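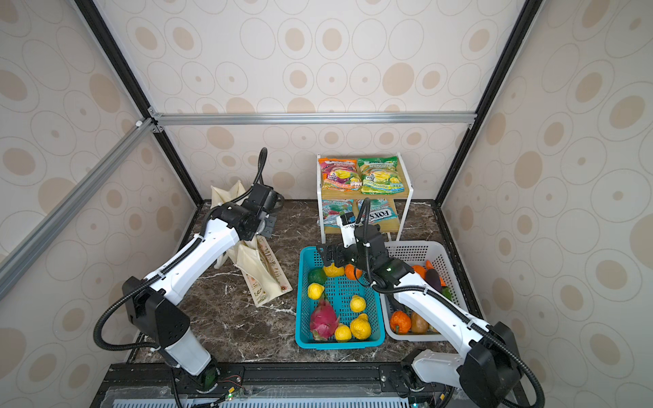
How much should I mix things up when recording demos for a bagging task?

storeck_bench

Hi all, I'm putting together a set of examples for a two-arm policy at Fullard. One arm looks after a canvas tote, the other picks produce out of a couple of mesh baskets and drops it in the bag. I drive both arms by hand and record everything, wrist cameras included. So far I have more than 200 episodes and I'm pretty happy with how smooth they look (my first batch was awful, lots of wobbling around over the lemons).

My trouble is that I don't know what to change between episodes. If I leave everything where it is, the policy learns one spot and grabs air when a basket moves. But when I shuffled everything at once, training went sideways and I couldn't tell what had hurt it. Do you move the baskets? Swap the fruit? What about the snack bags on the shelf at the back, which aren't part of the task at all? Also, do I keep the takes where I fumble a pick and go back for it? I've been tossing those and it kind of hurts, because that's a lot of my afternoon in the trash!
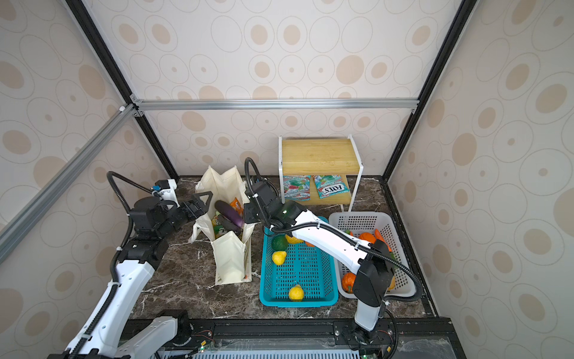
Hạnh Thân

Keep the fumbles! Well, keep the ones where you recover. If you miss the eggplant, open up, come back and get it, the policy needs to see that, or it'll freeze the first time it misses by itself. I only throw out takes where I knocked a basket over or lost track of which hand was which (it happens, don't laugh).

For the mixing, I go in blocks of 50. First block, same basket positions and different produce. Next block, same kinds of produce, and I slide the baskets a little and turn them. Then the bag, and the bag is the hard one, it slumps a different way every time you look at it. I'd save at least one whole block just for bags that are half collapsed with the handles flopping into the opening. Write down what you changed in each block, in a plain text file, nothing fancy. When we did this on the Irnenitz set I skipped the notes and spent most of July guessing.

The stuff on the shelf I'd move now and then. It's cheap to do and you don't want the arm lining itself up off a bag of candy. 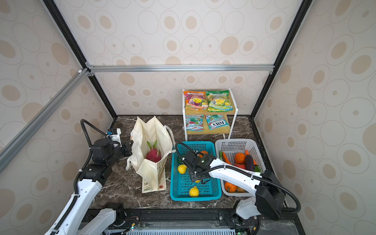
Posted by vuong_arms on 2020-01-02

Agree on the notes. One thing to add, stop filling the baskets the same way. I always put the long things in last, carrots and so on, and after a while my policy went for the tallest thing sticking up and ignored any lemon sitting low. Dump them in and leave them how they land.

And look at your wrist video before you record another pile of episodes. If you can't tell from it whether the fingers have the rim of the bag, the network probably can't either. I watch 5 clips at the end of each session, wrist view only, no overhead.

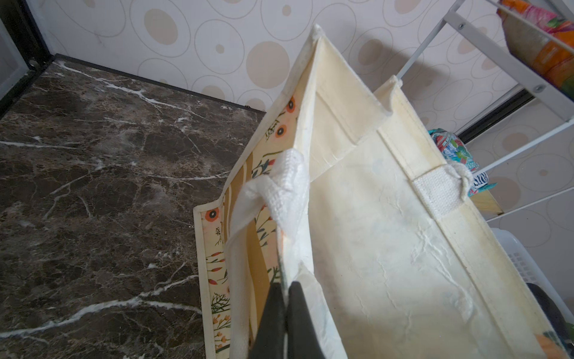

Wrist view, gripper closed on the near rim of the tote.

bagrunner3

just record more, worked for me

storeck_bench

Thanks both, going with the blocks. I fished three fumbles back out of the trash folder already and two of them are fine. Bag block is next, wish me luck.

Contact us | © Storeck Help Boards | Back to top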